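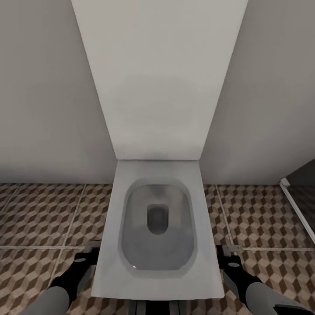

Two arms and a toilet: my afternoon at the Skutura open day

So I finally made it to the Skutura open day! I've been meaning to go since May, when Žofie Sýkora first told me they were letting ordinary people in to gawk at their robots, and on September 4, 2026 I took the afternoon off, got on the wrong bus, got on the right bus, and walked in just as the welcome talk was wrapping up. Missed the free muffins too, which I'm still a bit sour about.

The part I'd come for was the bathroom demo. It runs in simulation, up on a big screen at the end of the hall, and you watch it from more or less where the robot's head would be, looking straight down at a toilet with the lid up and a black gripper on either side of the seat. The person next to me said it felt like a dream she'd had once. I didn't ask.

Norbert Štefanec was running it, and he was great with the crowd (lots of kids, and you can imagine the jokes, it's a toilet). The project is called Ikora and the idea is home help for people who can't easily bend or kneel. They practise everything in the simulator before going anywhere near a real bathroom. Somebody asked how many runs they do before they trust a new behaviour and he said 200, and that he'd sat and watched far more of them than was good for him.

I'd assumed picking things up would be the hard bit, but Norbert spent ages on the little metal brackets at the back corners of the seat. Small grey things, easy to miss, and both grippers were pointed right at them. He said getting two arms into a tight space without them bumping the bowl or each other was what he'd lost most of his winter to. I have put on exactly one toilet seat in my life and I swore the whole time, so he had my sympathy.

Can I also say how much I liked the floor? Whoever built the room gave it those tumbling-block tiles, all browns and creams, the kind that flip inside out if you stare. My aunt had nearly the same colours in her hallway. I asked Norbert if the pattern was there to confuse the robot and he laughed and said Jozefína Slanina picks the tiles and I'd have to take it up with her. She was on her break, so it remains a mystery. There's water in the bowl as well, with a tiny glint on the inside. Very fancy.

After that I wandered over to the Gresto table, where you could drive a small arm yourself with a pair of handles. You got 5 minutes each and the line was long, so I only had the one go. I knocked over a cup. The boy after me stacked everything beautifully, and he was maybe eight.

If you're thinking of going to the next one, get there early, wear comfy shoes, and bring cash for the coffee cart because the card machine was down. Parking looked awful but the bus stops right out front (the right bus, I mean). Žofie wants to come along next time and I've told her she's in charge of the muffins.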